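Talks > Thursday sessions > Speaker notes

January – notes by Rianne Cuypers

GOOD HABITS FOR BIN PICKING CELLS
(slot starts 3 p.m., keep the first part short!)

Say hello, thank Deepak Nishad for swapping slots. Then straight in: I love this topic. Written rules sound dull, and yet every good picking cell I've visited had a page of them taped up somewhere people could read it.

Rule one is about test objects. Write the list down before the trial and keep it fixed. Mix shapes and surfaces – clear plastic, shiny bits, round things that roll, flat things that lie tight to the floor. If an object gets swapped, the log says so. At Jetenska we ran 16 objects for a whole season, and I could compare any two weeks. Wonderful feeling.

Rule two: log every attempt, including the embarrassing ones. Our set has more than 2000 by now, and the failed grasps are what I go back to most. (Pause for Griet Declercq's question, she always has one.) 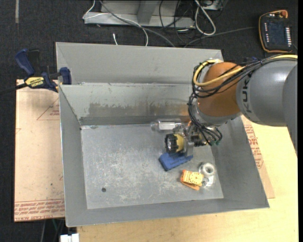
Rule three, cables. Leave slack for the full wrist turn, tie the bundle, then jog the arm slowly through its extreme poses with a second person watching. Do it again after any tool change. Pieter Vandenberghe wants this on a checklist and I agree with him completely.

Rule four: fix the bin. If it shifts, your calibration is off, and you may blame the vision software for an afternoon. Clamp it, mark the position, check it at the start of each shift.

Then the pendant – agree on where it lives and who holds it. One person has it, and says out loud when handing it over. Reduced speed whenever a hand could reach the bin.

Ask the room: which of these do you skip on a busy day? Take 3 answers, then on to Jade Bramwell and the Zokullow demo.

Contact: Rianne Cuypers, Rulex | © Rulex | Back to top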